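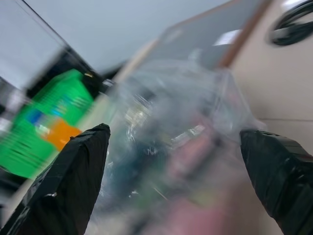

Item 1: clear plastic bag, crumpled

Worktable check, Room 373, Tandivero building
Form: Mirkon general bench and table list, rev. 2

1. Loose bags and wrapping – NEEDS ATTENTION
I know, I know, I start with bags every time. They slide, they end up on the floor, and then somebody steps on one and skates. Flatten the empties and put them in the drawer. Full ones are fine on the table as long as you can tell what's in them without digging. If it's cables, please don't just stuff them in with the boxes and packets, because I've untangled enough of those to last me until August!

2. Table surface – OK
Light board, some scuffs, a bit dusty. I ran my palm along all the edges looking for splinters and didn't get any. The scuffs can stay. I'd still like it wiped down before the next check.

3. Table edges and corners – OK, with a note
Nothing hanging over when I did my round. The near right corner is the one I always bump with my hip, so go easy there.

4. Drinks – NEEDS ATTENTION

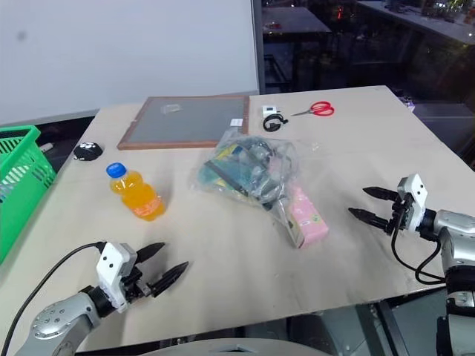
The rule on the Mirkon form is drinks upright, cap tight, and away from anything with a plug. I'd go further and say no drinks on the worktable at all, but I lost that argument. So: an orange juice lying on its side is a fail, even with the cap on, and even more so when there's a computer mouse on the same table. Stand it up or take it to the kitchen. I gave this one a fail and I'm not sorry.

5. Small electronics – OK, with a note
Mice, chargers, adapters, all that. They can live on the table while you're using them. Give each one a quick look for cracks and pinched spots on the cable before you plug it in. The list says to allow 20 minutes for this part and I have never once needed that long.

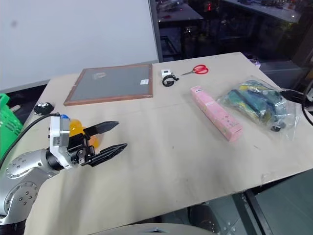

Checked and written up by the Osel floor safety desk | 2020-01-22 | Comments open

6. Scissors and blades – NEEDS ATTENTION
The red-handled pair was lying out with the blades toward the charger stuff. They need to go back in the cup when you're done (handles up, please). Reaching for a cable and finding a blade is a lousy way to start the morning.

7. Cables – OK, with a note
Coil the short ones. The thick black one should run off the back if it can, so it doesn't snag a sleeve.

8. Frames and flat things – OK
The brown-edged picture frame is fine lying down. Leaning it is how frames get broken. Don't use it as a tray, though! Little bags keep landing on it.

9. Boxes and crates – OK
Long boxes go parallel to the edge. I'm fussy about it, the form isn't. The green crate can stay on the left side if you can still get past.

Result: pass with 3 items to fix. Ahuja's copy goes in the folder by the door, and I'll recheck in 2 weeks.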